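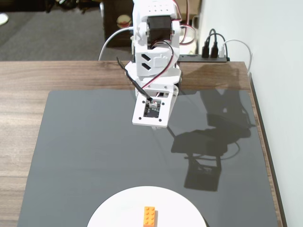 Skenari bench notes, 13 July 2019
Contact: Liette Penner

Pick and place data for the returns bench at Skuritz. 500 runs, 34 dropped for bad logs. Teleop by the packing staff, one shift each.
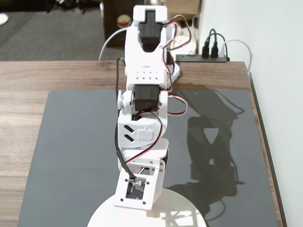
Staff first, then the numbers. Keegan Leclerc and the sorters keep there hours until November, two move to checking. Main gripe so far is cabling. The servo wires loop out on the right side of the arm, so reach in from the left. Shadow on the mat is big too, dont crop it out.

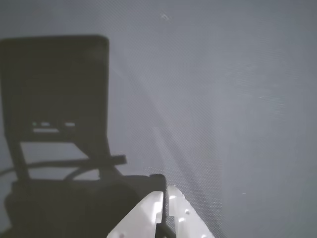 Known gaps

- one lighting setup only
- no night shift runs
- survey of sorters, 12 replies, not merged yet
- job change notes are in the Vavlow folder, ask Liette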